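2021-10-19 물류 실습 3주차 유인물
담당: Tươi Kiều

## 1. 소포 계량

소포는 저울 접시 가운데에 올린다. 표시창 숫자가 멈춘 다음 읽고, 단위는 g으로 적는다. 비닐 포장은 모양이 잡히지 않아 한쪽이 접시 밖으로 처지기 쉽다. 처진 부분이 키패드나 작업대에 닿으면 값이 달라지므로 접어 올린 뒤 다시 잰다.

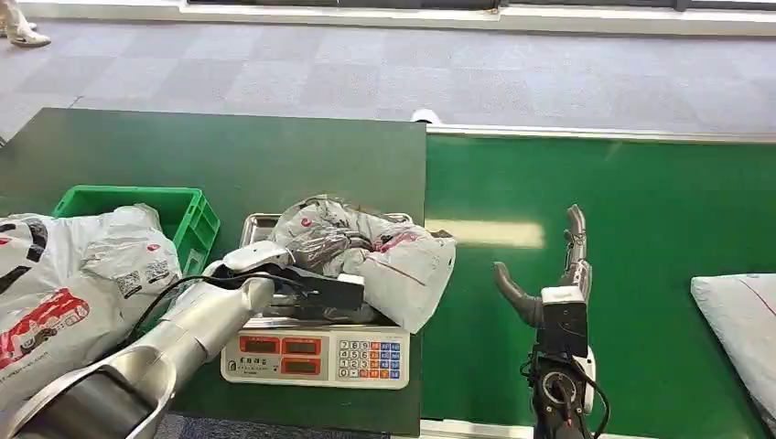

Lợi Tạ는 접어 올려도 자꾸 풀리는 포장이라면 낮은 상자에 담고 상자 무게를 빼는 편이 빠르다고 했다. 이 방법을 써도 된다. 상자를 먼저 올리고 영점을 맞춘다.

실습 요금 구간(Drimham 양식)

- 500 g 이하: 소형
- 500 g 초과 2,000 g 이하: 중형
- 2,000 g 초과: 대형, 별도 기록

## 2. 포대

분류한 소포는 행선지별 포대에 넣는다. 직조 포대는 가볍고 질기지만 쌓아 두면 서로 미끄러진다. 빈 포대는 접어서 보관하고, 찬 포대는 입구를 묶은 뒤 꼬리표를 단다. Ostholm행과 Wirkham행은 섞지 않는다.
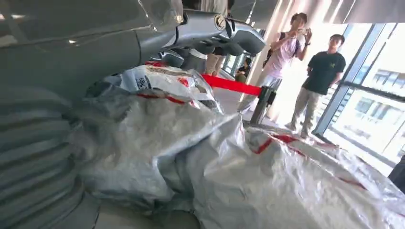
꼬리표는 언제 쓰는가?
포대를 묶기 전에 쓴다. 행선지와 총중량을 적고, 묶은 다음 끈에 건다.

## 3. 작업대 정리

다음 조가 쓰기 전에 접시를 비우고 마른 천으로 닦는다. 라벨 조각이 접시 밑에 끼었는지도 본다. 큰 비닐봉투는 바구니에 모은다. 계량 기록지는 2부 작성해 한 부를 제출한다.

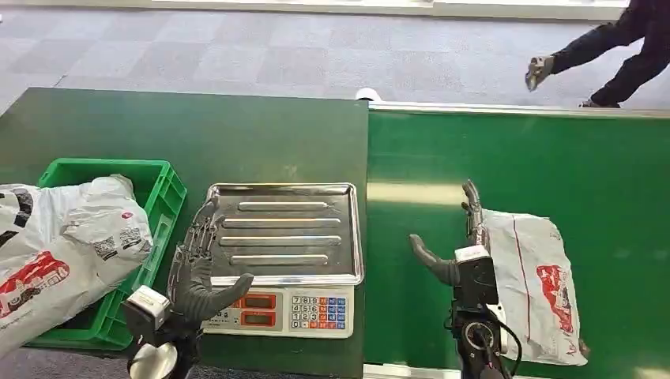 그림 3. 작업대 위의 저울과 녹색 바구니

다음 시간 준비물: 계량 기록지, 필기구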